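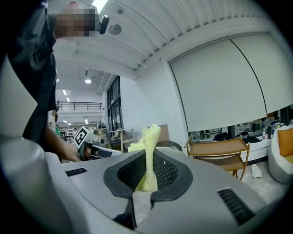 How much should a small shop set aside for its first pair of hand-held grippers? More than the price on the quote, and I would hold back a good third of the money for spare pads, training hours and the weeks when people are still learning.

That was the question I carried with me to the open day at Otlow on July 27, 2019, and I am so glad I made the trip. Yamuna Raju met us at the door and was wonderfully patient with those of us who had come with spreadsheets. Her team had asked for three quotes before they bought anything, and she let us read all of them over coffee – I wish more hosts would do that!

The cheapest came from Groltside, at 99 dollars a month per gripper on a lease. Hoàng wanted 196 but included repairs, and the third was 265 with a setup visit thrown in. Yamuna went with the middle one, mostly on account of the repairs.

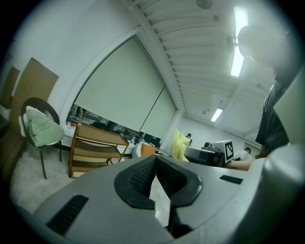 She had also made a line in her budget for people's time, and that was the part I copied down most carefully. Jonas Bachmann, who had come along with me, asked whether 2 grippers were enough to start with, and she thought so, as long as you have one person who looks after both and keeps the charging and cleaning on a schedule.

We talked a good while about soft items too, and whether to plan for different pads later on. Her advice was to leave that line open until you know what your own people will be picking up all day – ours is mostly cloth and packaging, so I will be asking Hoàng about it. Our own request goes in at the end of September, and Jonas is already working on the lease figures.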